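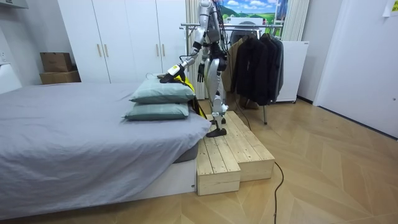

Grey fitted sheet always bunches near the headboard, and how to hang sports shirts properly?

Posted by Laurențiu Nedelcu in Bedroom and Laundry, Wed 23 May

Good evening to all. I moved to a new flat in April and I am still arranging the bedroom. I have two small problems and I hope it is allowed to put them in one post.

First is the bed. It is a low bed with a white base and a white headboard which has a long niche in the top. I use a grey fitted sheet, bought from Utesano. When I put it on, the sides come down well over the mattress, but near the headboard the cloth collects itself into a fold, and from there wrinkles go across the middle. I pull one corner and the opposite one moves. I have washed it at 40 degrees as the label says and did not iron it.

Second is my yellow shirt, black at the collar, the shiny kind for playing sport. Until now I left such clothes lying on the pillows, and my sister says this is not a system. I have a wardrobe with four doors, a metal rail for coats and a cubby shelf beside the bed with nothing in it. Where would you keep sports shirts? And how do you put a hanger in without pulling the collar wide? I have brown wooden hangers and I would like to use these and not buy other ones.

Thank you for your patience with my English.

Lizeth Castaño

Hello Laurențiu. I had the same trouble with the sheet for a long time, so I will write it slowly.

Most people begin with the corner which is nearest to them. Begin at the headboard instead, both corners there, and push the cloth down well between the mattress and the headboard. If the mattress sits tight against the headboard, move it a hand's width towards the foot first, and push it back when the corners are in. Then do the foot end. The last step is to go along each side and pull downwards, from the middle of the bed to the outside. If you smooth only from the foot upwards, you are pushing all the extra cloth to the head, and there it stays as a fold.

Look also at the depth written on the packet. My first one, from Giraldo, was made for a much thicker mattress than mine, and no pulling could help it. For a thin mattress you can buy sheet straps which clip under the corners - they are cheap and they work.

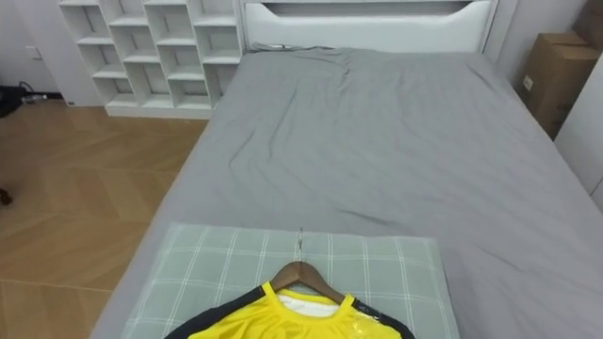 Should I take the pillows off before I change the sheet?

Take everything off, pillows too, and put them on a chair or in the open shelf until the sheet is flat. With the pillows on, one end stays heavy and the cloth can't slide.

That was what my mother asked me when I explained all this to her, so I leave it for others also.

About the cubby shelf: it is good for folded things. I would put the shirt there, folded in three, if you wear it every week. Otherwise in the wardrobe.

Hüsnü Işık

I can only speak about the shirt. I washed the shirts for our team Morwood for two seasons, 14 shirts each time, so I have some practice.

Lay the shirt on the bed with the front up. Don't push the hanger down through the collar, this is how the trim becomes wavy. Bring the hanger in from the bottom of the shirt, move it up inside, and let only the hook come out of the neck. Then put the shoulders straight, one side and after that the other.

If you prefer to go through the neck, put in one end of the hanger on a slant and hold the cloth beside the collar with the other hand.
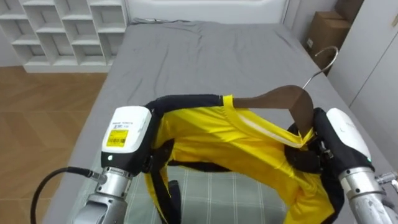
Check that the shoulder seams are lying on the wood and not sliding behind it. Shiny cloth slides a lot. On smooth wooden hangers I put a small rubber band at each end, and the shirt stays.

I don't agree with folding for this kind of shirt if it has a printed number. The print can crack along the fold. I would hang it in the wardrobe, not on the coat rail - heavy coats press on it, and a zip can pull a thread. Never iron it on the shiny side.

Imogen Yeoman

Just get a bigger sheet. I have Zevis ones and they never wrinkle.

Laurențiu Nedelcu

Thank you Lizeth and Hüsnü. I will start from the headboard this time and I will buy the straps. Imogen, I think mine is already too big, but thank you also. Hüsnü, is it the same for shirts with long sleeves?

Hüsnü Işık

The same, only pull the sleeves straight before you close the wardrobe.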